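Pince Flundow F2 : trois semaines sur le poste de préparation

Publié en mars, rubrique Matériel

Le carton de Flundow est arrivé avec la pince, deux jeux de doigts, un câble à connecteur coudé et une notice de montage imprimée en trop petit. Pas de boîtier de commande : l'électronique est intégrée au corps, l'alimentation passe par la bride. Sur le papier, c'est le principal argument du kit face à la Seidel que j'utilisais jusqu'ici, dont le contrôleur externe occupait une demi-étagère et redémarrait mal après une coupure.

Je précise le contexte, parce qu'il pèse sur les conclusions. Je ne travaille pas en production. Mon banc sert à mettre au point des séquences de manipulation d'articles de détail : chaussures, boîtes pliantes, sachets. Les cadences m'intéressent peu, la répétabilité du contact beaucoup.

Montage

La bride est au standard, les vis sont fournies, le détrompeur est du bon côté. Comptez une petite demi-heure, configuration réseau comprise. L'interface web embarquée est sommaire mais complète : course, vitesse, force, seuil de détection d'objet. Les valeurs sont enregistrées dans la pince et survivent à la mise hors tension. La notice inverse en revanche les broches 2 et 3 sur le schéma du connecteur auxiliaire. Pascal Kettler, au support, m'a confirmé l'erreur par courriel et envoyé la page corrigée dans l'après-midi. La version en ligne ne l'était toujours pas quand j'ai écrit ces lignes.

Doigts

Le kit propose des doigts plats à patins souples et des doigts effilés. J'ai monté les seconds. Les patins tiennent mieux un objet lourd, mais ils sont trop épais pour s'insérer entre une chaussure et la paroi de sa boîte. Les doigts effilés passent, à condition de soigner l'angle d'approche : une fois ouverts, ils s'évasent vers l'arrière et le talon du doigt touche le carton avant la pointe si l'on descend trop à la verticale. J'ai perdu une matinée sur ce point avant d'incliner le poignet.

La boîte à chaussures reste mon cas de test favori. Le couvercle attenant bouge dès qu'on l'effleure, les parois fléchissent, les lacets se prennent partout. Un cube usiné ne dit rien du comportement d'une pince, une basket en matière souple en dit beaucoup.

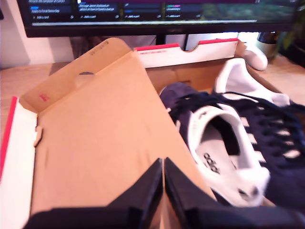 Doigts effilés presque fermés devant la boîte ouverte, basket Adidas bleu marine couchée sur le côté.

La prise que je retiens se fait au talon. La zone est plus rigide que la tige et moins exposée aux lacets. La prise par la languette, plus naturelle à l'œil, donne de mauvais résultats : la matière s'écrase, le seuil de détection se déclenche trop tôt et la pince annonce un objet saisi alors qu'elle ne tient qu'un pli. En abaissant la vitesse de fermeture, on réduit le défaut sans l'éliminer.

Pour le couvercle, j'utilise un seul doigt en poussée, pince fermée. Flundow déconseille les efforts latéraux dans sa documentation sans donner de valeur limite. J'ai posé la question, la réponse est restée vague. Je m'en tiens donc à du carton.

Mesure de force

C'est le point faible. La consigne se règle en pourcentage et non en newtons, et la courbe n'est pas linéaire. Dans le bas de la plage, deux consignes voisines produisent le même effort ; au-delà de 90 %, l'augmentation devient brutale. Drita Ivanov, qui a le même modèle chez Dirkden, observe la même chose sur son exemplaire. Un tableau de correspondance dans la notice suffirait. Faute de mieux, j'ai étalonné la mienne avec un petit capteur à jauge et rangé les valeurs dans le script d'initialisation.

Logiciel

La bibliothèque Python est propre, courte, typée. Les exemples fonctionnent sans modification. Le protocole série est documenté à part, dans un PDF dont la mise en page évoque 1994, mais où chaque registre est décrit avec son unité et sa valeur par défaut. Je préfère cela à un portail joli et incomplet. Une remarque : l'appel de fermeture est bloquant par défaut, et l'option asynchrone n'apparaît que dans le code source.

Achat

Le kit se commande chez Skisier ou directement chez le fabricant. Le contrat d'assistance est facultatif ; il couvre surtout l'échange anticipé, inutile pour un banc isolé, défendable sur une ligne. Les doigts de rechange sont vendus par paire et trop cher. Les plans de l'interface étant fournis, on peut en imprimer soi-même.

Je garde la F2 sur le poste. La Seidel reste montée sur l'autre bras pour les pièces lourdes. Prochain essai : les sachets, avec les patins souples cette fois, et la mise à jour du micrologiciel si elle sort d'ici là.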